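Tumside Surgical Skills Group
Minutes of the monthly meeting, 23 August 2021
Held in the upstairs seminar room, Tumside

Apologies: received and read out by the chair.

1. Minutes of the previous meeting

Accepted with one change. The budget line for practice thread should read 1,837, as in the printed accounts.

2. Report on the visit to Climitden

Most of the evening went to this, and the chair let it run well past its slot. Four members went over to the Climitden open day to see the Cikirau suturing system, and all four came back wanting to talk at once.

The morning was a talk and a walk through the training floor. Our hosts were generous with their time and answered everything we threw at them, including the awkward questions about cost and upkeep. The demonstration came after lunch, with the close view from the instrument put up on the big monitor so the whole room could follow the tips. Members agreed that this was the best part of the day. Several of us have spent years trying to see past a teacher's elbow, and here was the work at a size where you could follow a single thread!

Points raised by those who went:

The jaws are very fine, and they come together right over the wound with hardly any room between them. One member said she found herself holding her breath at each pass.

Thread handling drew the most comment. The pale thread curls round the upper tip close to the skin while the lower tip comes up to meet it, and seeing both tips that near each other made the hand-over much easier to understand than it ever is from our diagrams. Dark stitches already in the skin were in view too, with their short cut tails, so there was something to compare against as the talk went on.

There was a good discussion of light. Polished metal throws back a lot of glare, and one side of the skin looks far brighter than the other. Members who teach the bench class felt this was worth bringing up with our own students, who tend to move the lamp once and then forget it.

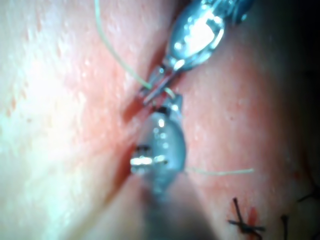

3. Questions to send to Climitden

Agreed to put these in one letter:

How many practice hours are expected before a trainee moves on from pads? The figure of 40 was mentioned over coffee but we did not get it confirmed.

Can the close view be recorded and shared with visiting groups for teaching?

Is there a setting that slows the instruments down for beginners?

Does the person at the controls feel any pull from the thread, or is tension judged by eye alone? Two of our members remembered the answer differently, and both were quite sure.

4. Return visit

Warmly supported. Climitden has offered a place for a larger party in October. The group voted to put 1,000 toward the coach and lunches. Members who missed this one get first call on seats. The secretary will put a sign-up sheet on the door and another by the sinks.

5. Từ practice pads

The new Từ pads have come in and are in the tall cupboard. Please use up the opened box of old ones first. A short session on two-handed knots will be added to the next bench evening, as several people said the visit had made them want to go back and clean up their basics.

6. Any other business

The projector cable is missing again. The side door now needs a firm push to lock.

Next meeting: same room, same time. Tea from half past six.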